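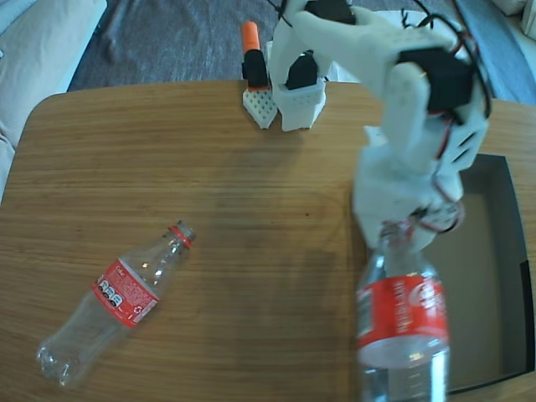
Chapter 8
When the Grip Lets Go

I want to start this chapter with the dumbest failure I have ever spent a whole month on. I've been putting small robot arms to work for a long time now, and I've had motors smoke on me and a power supply pop like a paper bag (do wear the glasses, please), but the one I think about most is a plastic bottle that slid a little bit.

You met the Veloso arm in Chapter 3, where we bolted one together and taught it to wave. By this point in the book you should have it picking things up. Maybe you've even got it picking things up well, and you're feeling pretty good about yourself! I sure was. It was July, my shop in Presgate was hot as an oven by noon, and I had an arm sorting empty drink bottles on an old table. Pick up a bottle, swing over, let go above a container, come back for the next one. That was the entire job. I ran it for 200 picks one morning and wrote "done" in my notebook and underlined it twice.

Then on a Tuesday I was sitting at the other end of the room, eating a sandwich, and I heard a bottle hit the floor.

Now, a dropped bottle is no big deal. An empty one weighs next to nothing. What bothered me was that the arm kept right on going. It swung over to the container holding nothing at all, opened its fingers with great ceremony, let go of the nothing, and came back for another. In my log, that pick went down as a success. I scrolled up and got a cold feeling, because I had a whole column of successes and no way to tell which ones were real.

So that's what this chapter is about. We'll look at how a grip fails, how a robot can fail without knowing it, and what you can do so the failure is loud instead of quiet. We'll also talk about fingers (yours), since a gripper that's been told to squeeze harder is a gripper that can hurt you.

8.1 What I thought was wrong

My first idea was that the gripper was too weak. I think that's everybody's first idea. You see something fall, you figure it wasn't held tight enough, and you go turn up a number. In the Dulska control software the number is called grip limit, and I had it set at 127, the middle of the range. I bumped it up. I bumped it up some more. The drops kept coming, and now I had new trouble on top of the old: the finger motor got too hot to touch, and the soft-sided bottles caved in when the fingers closed on them.

Think about what happens when a bottle caves in. The arm was told to close until it felt push-back. A bottle that's folding up under the fingers doesn't push back much, so the fingers keep closing, the shape keeps changing, and a shape that started out as a nice even tube turns into a wedge. And a wedge squeezed from both sides wants to shoot out the narrow way. You've done this with a wet bar of soap. The harder you squeeze, the faster it leaves.

I was making it worse, in other words, and I spent nine days making it worse before I stopped to look at what I was asking the fingers to hold. 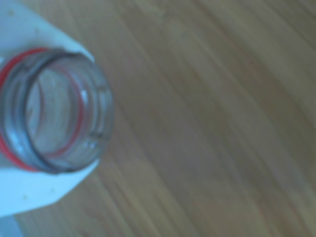 The trouble lives where the shoulder comes down to the neck. If you grab a bottle around the straight part of the body, the two sides are pretty much parallel and the fingers can sit flat. Grab it by the neck and you've got a small, hard tube, plus that raised ring to keep the fingers from riding over the end. Either of those is a good place. Grab it on the shoulder, though, and both fingers are pressing on a slope. Part of your squeeze goes into holding the bottle and part of it goes into pushing the bottle along the slope and away from you.

My arm was aiming for the neck. It was missing by just enough to land on the shoulder some of the time, and the reason it was missing took me another week, and I'll save that for 8.4, where you'll get to hunt for it yourself with a ruler and a marker. (Small hint: check your screws before you check your math.)

8.2 The help I should have asked for sooner

I finally called Tshepo Zwane, who taught me most of what I know about fixing machines back when we both worked on packing lines at Wudska. I told him the whole sad story. He let me finish and then asked how the arm knew it was holding a bottle.

I said it knew because the fingers had closed.

He waited.

I said, well, it knew because I'd told it to close the fingers, and it had.

"So it knows it closed," Tshepo said. "Okay. What does it know about the bottle?"

I had no answer to that. My program checked that the command went out. It never checked what came of the command. As far as the arm was concerned, closing on a bottle and closing on thin air were the same event, and so 400 picks in a row could come up as 400 successes with a pile of bottles on the floor.

There's a name for this kind of thing and you'll need it for the rest of the chapter. We call it a silent failure. A loud failure stops the machine, or flashes a light, or at least makes you swear. A silent failure looks just like everything going fine. On a table of empty bottles it costs you some sweeping up. On a machine that holds something heavy over somebody's foot, it costs a lot more, and the habits you build on the small machine are the ones you'll carry over to the big one. I really do believe that.

8.3 Three places a carry can go bad

I find it helps to split the job into the grab, the swing and the release, and to ask at each one what the arm could find out for itself.

The grab first. When the fingers close on something, they stop early. When they close on nothing, they go all the way. Your motor can report where it stopped, so compare that with where it would have stopped empty. One line of code, and it would have saved me July.

The swing is trickier. A bottle can be held just fine at the start and work its way loose as the arm speeds up and slows down. Checking once at the grab won't catch that. You need to check again partway along, and again at the end before the fingers open. I also slowed the swing down by quite a lot, and I got back most of the lost time by cutting a silly pause I'd left in from testing. 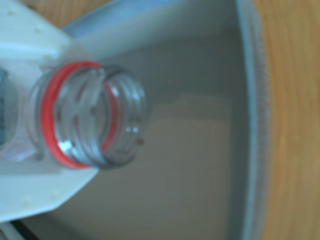
Last is the release, and people skip this one because by then it feels like the work is over. But a finger can hang up on a bottle. The threads can catch, or a bit of sticky label can hold on, and the arm swings back with the bottle still along for the ride. So after the fingers open, back off a little and test again. Close them gently. If they stop early, something's still in there, and the arm should quit and ask for help.

And please, when it quits, cut the power to the fingers before you put your hand in. I didn't, once. The arm had stopped with a bottle stuck crooked, I reached in to pull it free, the fingers felt something change and they closed again the way I'd told them to, at the high setting I'd left in from my squeezing-harder phase. I had a purple thumbnail until fall. A stopped arm may only be waiting. Treat it like it's about to move, every time, even the little ones that look like toys.

Before you go on

You'll want your arm set up at a table with some clear space around it, a few empty bottles of different shapes with the caps off, and a container wide enough that a bad drop still lands inside. Set your grip limit no higher than 127 and leave it there for the whole chapter. Put the power switch where you can reach it without leaning over the arm.

Get a notebook, too, a paper one. Make one column for what the arm says happened and a second column for what you saw happen with your own eyes. Run your picks from Chapter 7 again, same program, no changes, and fill in both columns as you go. Don't fix anything yet, even if it's killing you! Wherever the two columns disagree, put a star. We'll start 8.4 with your stars.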